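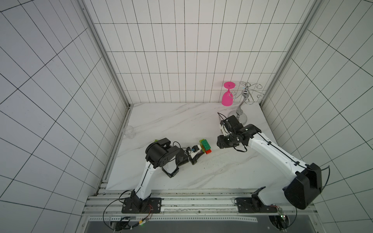 Página alterada pela última vez em abril

Quem somos

Diven. Fazemos bancadas com dois braços robóticos, para quem quer ensinar, testar ou ensaiar tarefas de manipulação sem montar um laboratório inteiro. Vendemos o kit, alugamos o kit, damos formação no kit. É isto, basicamente, há já uns anos.

Começámos como departamento pequeno dentro da Riis, que fazia (e faz) perfis e estruturas metálicas. Um cliente pediu uma mesa com dois braços virados um para o outro. Depois outro cliente pediu a mesma. À terceira abrimos empresa. A Riis continua a cortar-nos os perfis, no mesmo pavilhão, porta ao lado.

O que vendemos

A bancada chama-se Sonholm. Dois braços, dois punhos com garra, calha de alumínio à frente onde as bases aparafusam. Tampo com aspeto de mármore branco, paredes em azulejo branco, montantes de alumínio nos cantos do fundo. O fundo claro foi pedido dos primeiros clientes e ficou de série. Quem quiser outro acabamento diz na encomenda, o prazo aumenta um pouco.

Os braços trabalham por cima do mesmo centro de mesa. Um segura, o outro ajuda. Blocos de encaixe são o exercício por onde toda a gente começa: agarrar dois empilhados, passar de uma garra para a outra, separar, voltar a juntar. Parece fácil até ao primeiro dia. Depois vêm os copos, os suportes, as coisas transparentes — aí é que se vê quem afinou bem a pinça.

A eletrónica fica junto às bases, à vista. Há quem nos peça uma tampa e nós vendemos a tampa, mas a maior parte das escolas prefere sem. Os alunos mexem, trocam um cabo, percebem de onde vem o sinal. Cabos e garras são peças de desgaste, temos sempre em armazém.

O que vem na caixa: braços montados e calibrados, calha, tampo, paredes desmontadas, fontes, cabos, chaves, manual em português e inglês. O que não vem: computador, câmara, objetos para os exercicios. Os objetos cada um arranja os seus, uma ida ao supermercado chega.

Climton

É o nosso serviço de ensaio. O cliente manda a tarefa, nós montamos na nossa bancada e corremos 200 repetições. No fim segue um relatório com o que falhou e quando, mais o ficheiro de movimentos. Não prometemos taxa de sucesso antes de ver os objetos, por favor não peçam por telefone.

Serve sobretudo a quem está indeciso entre comprar e alugar. Se depois do Climton encomendar a bancada, o valor do ensaio é descontado. Se não encomendar, ficamos amigos na mesma.

Formação

Duas sessões incluídas com cada bancada. A primeira é de montagem e segurança, a segunda já é a programar. Grupos pequenos, senão metade fica a olhar. Podemos ir às vossas instalações ou recebem-se aqui, há estacionamento nas traseiras.

Para escolas profissionais e politécnicos temos condições próprias de aluguer, ao semestre. Perguntem cedo porque em setembro já não há unidades.

Como trabalhamos

Equipa curta. Quem atende o telefone é muitas vezes quem montou a vossa bancada. Respondemos a emails no próprio dia quando dá, no seguinte quando não dá. Reparações feitas cá, nada vai para fora. Peças soltas vendidas em separado, mesmo para bancadas em segunda mão — só precisamos do número de série, está na chapa por baixo da calha.

Não fazemos: linhas de produção, paletização, robôs móveis. Recebemos pedidos desses todas as semanas e temos de dizer que não.

Visitas e contactos

Sala de demonstração aberta de manhã, a partir das 9h30, com marcação. Tragam os vossos objetos, experimenta-se na hora. De tarde estamos em montagem e o barulho nao ajuda à conversa.

Pedidos de orçamento pelo formulário, indicando se é compra, aluguer ou Climton. Para assistência usar a extensão 2452.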